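September, Monday, evening

Ergometer check for Flolten juniors, continued

Started at 4 in the afternoon, later than planned, as the Niker machines came from Candstead without their front feet and I had to look for the bolts in the other bag. Found them. They were taped under the seat of the second machine, please tape them there again.

The question is still the same as last week. The club wants to use the 2000 m test for selection, and the juniors say that the machine by the window is "slow". The coaches say this is an excuse. I think the juniors can be right, but I want to have it from the Baek sensor before anybody tells them so.

Setup: Baek load cell between handle and chain, position sensor on the rail, logging on the old laptop. The monitor of the machine is written down by hand, at every fifth stroke. Damper lever in the same position on both machines for the first piece, then adjusted so that both monitors give the same drag factor for the second piece. I was the rower for everything. It is not ideal, because I get tired, but at least it is the same body each time — 68 kg this morning, before breakfast.

First piece, machine A (the one by the wall at Candstead). Monitor was steady at 179 watts for the middle part. The Baek curve is clean, a nice round shape, a small dip where my arms take over too early. This dip is my technique and does not belong to the machine, I have it on the water also.

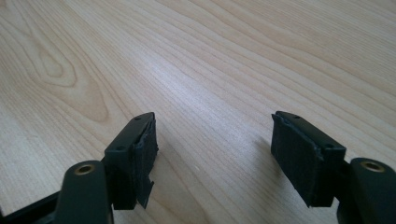 First piece, machine B (window). With the lever in the same place it feels lighter at the catch and I had to raise the rate to hold the same number. The drag factor on the monitor was clearly lower than on A. So the lever position alone tells us nothing, and the paper on the wall at Candstead which says only "lever on the middle" should be taken down.

Opened the flywheel cover of B after this. A lot of dust on the inside of the screen, gray felt almost like in a clothes dryer. It makes sense, the window is next to the gravel parking and it is open all summer. Cleaned with the soft brush and the vacuum, did not use water. Closed again. The drag factor went up immediately, and I could move the lever two notches down to meet machine A.

Second piece, both machines with equal drag factor. Now the two curves lie almost on top of each other, except the end of the drive on B, where there is a small shake. I believe it is the chain. It was dry when I pulled it through a cloth, and one link does not bend easily. Oiled it, waited, rowed ten minutes easy, the shake became smaller but is still there. Needs a new chain or at least a longer look.

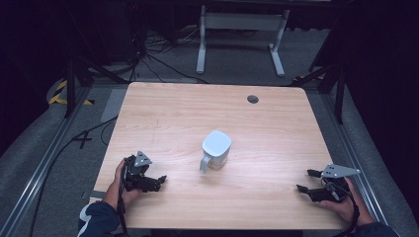

White pitcher on the table, gripper at the left.

What I would write to the club if I had to write today: the juniors were correct that the machines were different, but the difference was mostly dust and a lever. I would not recalculate the old results. We do not know how dirty the screen was in spring, and any correction would be a guess with decimals. Better to repeat the test for those who were close to the line, on machine A, and set by drag factor.

Not sure about:
— the zero of the Baek cell. It moved a little between the first and second piece. I made a new zero each time, but next time log one minute without load before and after.
— my own tiredness in the last piece on B. The order should be changed, B first.
— if the monitor of B averages in a different way. The firmware number is not the same as on A. Look in the Niker manual.

To do before the machines go back: chain for B, front feet bolts, print a new paper for the wall with drag factor and how to find it in the menu. Ask Flolten if they have a heavier rower who can come for one hour, I want to see if the shake gets bigger with more force.

The seat rollers on A I have not checked.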